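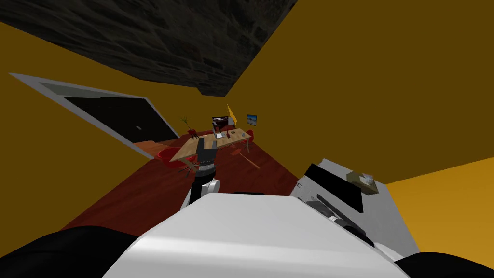
How to clean a stone wall indoors

Brush the wall dry first, top to bottom, with a soft hand brush. Mix one capful of Womano with warm water and sponge on a small patch - wait until morning before doing the rest. Rinse twice and leave the window open.
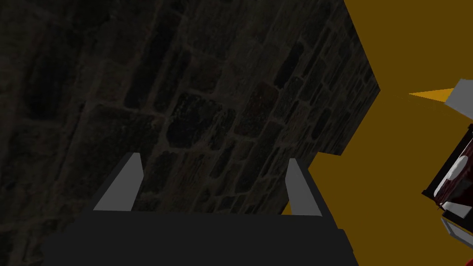
Dark stone with lighter mortar lines.

Loose mortar should be raked out and refilled before any washing. Keep vinegar well away from it.

Filed under: Walls & Floors

Comments (2)
heduvby_home: Does this work on painted brick?
pebble41: Did ours on Wednesday, needed a third rinse.

Related
Sealing a slate hearth
Choosing a mortar brush
Getting wax off floorboards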